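Protokoll der Beschaffungsbesprechung Projekt Kulten

Datum: 14. Mai 2020
Ort: Standort Dultwood, Besprechungsraum 2
Teilnehmende: Silvia Paulík (Leitung), Marek Čierny, Nneka Isah, Eduard Vaněk
Entschuldigt: Kelly Rocha
Protokoll: Eduard Vaněk

TOP 1 Protokoll der letzten Sitzung
Ohne Änderungen genehmigt. Der offene Punkt zur Netzwerkverkabelung wird unter TOP 4 behandelt.

TOP 2 Bestand Handgreifer
Čierny berichtet über den Gerätebestand. Einsatzbereit sind 5 Paar Handgreifer mit Markerwürfeln. Ein weiteres Paar liegt wegen Spiels im Fingergelenk in der Werkstatt. Die Gurtgeschirre sind nur in einer Größe vorhanden, Isah beantragt eine zweite. Bei den Fingern ist der Verschleiß höher als im Plan angesetzt; Ersatz soll künftig auf Lager liegen und nicht mehr einzeln bestellt werden. 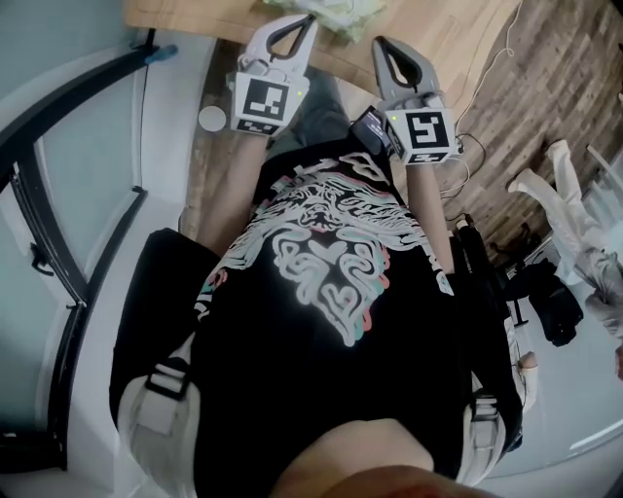
Paulík fragt nach der Lieferzeit für Finger. Laut Čierny nennt Hendricks 22 Arbeitstage ab Auftragseingang, Teillieferung möglich. Burnwood hat bis zur Sitzung kein schriftliches Angebot vorgelegt.

TOP 3 Angebot Hendricks
Das Angebot umfasst 100 Ersatzfinger sowie Gurte in zwei Größen, Gesamtbetrag 3.422 Euro netto. Vaněk weist darauf hin, dass die Fracht nicht enthalten ist. Isah hält die Menge für angemessen, verlangt aber vor Freigabe ein Musterpaar zur Prüfung der Passung am vorhandenen Gehäuse.
Beschluss: Bestellung vorbehaltlich Musterprüfung, Belastung der Kostenstelle Kulten. Einstimmig.

TOP 4 Roboterzelle
Die Anschaffung des zweiten Arms wird nicht in den laufenden Haushalt aufgenommen. Čierny erstellt eine Gegenüberstellung Kauf/Miete einschließlich Wartung. Die Netzwerkverkabelung der Zelle ist zurückgestellt, bis der Aufstellort feststeht.

TOP 5 Aufgaben
Čierny: Musterpaar bei Hendricks anfordern, Gegenüberstellung zu TOP 4
Vaněk: Frachtkosten klären, Burnwood letztmalig anfragen
Isah: Prüfprotokoll Passung, Größenbedarf Gurte
Rocha: Kostenstelle freischalten (wird durch Paulík informiert)

Nächste Sitzung: Ende Mai, Einladung folgt durch Paulík.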